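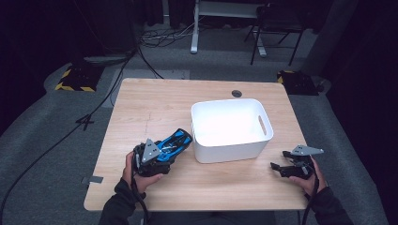

Trodton Toy Library Catalog: Read Me First

Welcome, and thank you for taking an interest in our list! These files hold the full lending catalog of the Trodton Toy Library, typed up from the old card drawers so that other small libraries can borrow our categories, our wording, or the whole thing if they like. We started with the cards from the Brennan Street branch and then added the Erkent branch, which had its own way of doing nearly everything (more on that below).

What you get

There are 2 files. The first, toys.csv, has one row per toy, 200 rows in all. The second, parts.csv, lists the loose pieces that belong with each toy, so whoever is at the desk can check a puzzle or a tea set when it comes home.

Columns in toys.csv

toy_id: the number on the sticker. Brennan numbers start with B and Erkent numbers start with E.
name: what families call it, even where the box says something fancier.
category: one of 6, namely vehicles, puzzles, pretend play, building, music, and outdoor.
age_from: the youngest age in years we would suggest. Please read it as friendly advice and check the maker's own label too.
condition: a score from 1 to 5, where 5 is as good as new.
loan_weeks: how long a family may keep it.

Things to know before you use it

The Erkent cards used to file ride-on toys under outdoor, while Brennan always put them with vehicles. We went with vehicles, after a good deal of back and forth, but a few stragglers may still be hiding in the wrong place. Condition scores were given by different people over several years, and some of us are softer graders than others, so I wouldn't lean on them too hard. A blank age_from means the card was blank.

There is nothing in here about borrowers. Those records were kept in a separate book and were never typed up.

Opening the files

Any spreadsheet program will do. Both files are saved as UTF-8 with commas between the fields. If you use Trurna to run your lending desk, bring in toys.csv first and parts.csv second, or the pieces will have no toy to attach to.

Sharing and fixes

Use it, change it, and pass it along, with a mention of Trodton if you have room. If you spot a mistake, send us the toy_id and what it ought to say, and we'll put it in the November update.

Last updated 13/02/2025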